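4. Setting up the diffuser

Read section 3 (Safety) before you start. You will need a flat, level surface at least 50 cm from any wall, curtain or shelf above, and a jug for filling. No tools are needed for the Odora 2.

4.1 Choosing a position

1. Place the diffuser on a table or worktop that can stand a little moisture. Painted, tiled and glass surfaces are suitable. On bare or waxed wood, put a sheet of paper or a mat underneath for the first few days and check it each morning for damp patches.

2. Keep the diffuser away from radiators, fans and open windows. A draught pushes the mist down on to the table and the surface will get wet.

3. Run the cable behind the table so that it can't be caught by a foot or a chair leg. Leave a loop hanging lower than the socket, so that any drips fall from the loop.

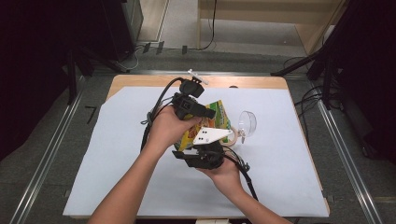 4. Do not plug the diffuser in yet.

Note: The cable is 2 metres long. Do not use an extension lead in a bathroom or utility room.

4.2 Filling the tank

1. Lift the cover straight up. If it is stiff, turn it a little to the left and try again. Do not prise it with a knife or screwdriver.

2. Take out the card packing ring and keep it for transport.

3. Fill the tank with cold tap water up to the MAX line. The tank holds 320 ml at this line. In hard water areas, use filtered water or water that has been boiled and left to cool.

4. Add three to five drops of oil directly to the water. Start with three in a small bedroom.

5. Put the cover back so that the arrow on the rim meets the dot on the base. You should feel it drop into place.

CAUTION: Never fill the tank under a running tap. Water can enter the air inlet below the rim and damage the fan. Damage of this kind is not covered by the Endent guarantee.

CAUTION: Do not use bath oils, perfume or oils thickened with a carrier such as almond or coconut. They coat the plate and stop the mist.

4.3 Switching on for the first time

1. Dry your hands and plug the diffuser in.

2. Press the MIST button once for continuous running or twice for running in intervals. The light turns green.

3. Wait for a minute. Mist may be thin at first while the plate warms up.

4. To switch off, press and hold MIST until the light goes out.

The diffuser switches itself off when the water is low and the light turns red. Let it stand for ten minutes before you refill it.

4.4 Storing and mixing oils

Oils keep best in dark glass with a tight cap, in a cupboard away from the cooker. Citrus oils go off sooner than the others, so write the month of opening on the label. A bottle opened in June should be used up by the following June at the latest.

If you like to mix oils beforehand, use a small glass jar with a lid. Plastic tubs soften and take up the smell.

1. Wash the jar in hot soapy water, rinse it and let it dry fully.

2. Add the strongest oil last, one drop at a time.

3. Close the lid and roll the jar slowly on its side. Shaking traps air and makes the oil harder to measure.

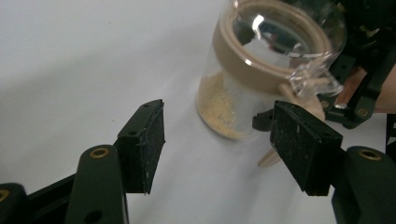

4. Leave the mixture overnight, then smell it again before adding anything else.

Wipe up spilt oil at once with kitchen paper. It will mark varnish and some plastics within a few minutes.

Note: Some oils are harmful to cats, dogs and birds. Ask your vet before using any oil in a room where pets sleep, and always leave a door open so that they can get out.

4.5 Emptying after use

1. Unplug the diffuser and remove the cover.

2. Pour the water out over the side marked DRAIN, never over the air inlet.

3. Wipe the tank with a soft cloth. Do not touch the round plate at the bottom with anything hard.

4. Leave the cover off until the tank is dry.

For weekly cleaning and removing limescale, see section 5. Replacement covers are order number 367.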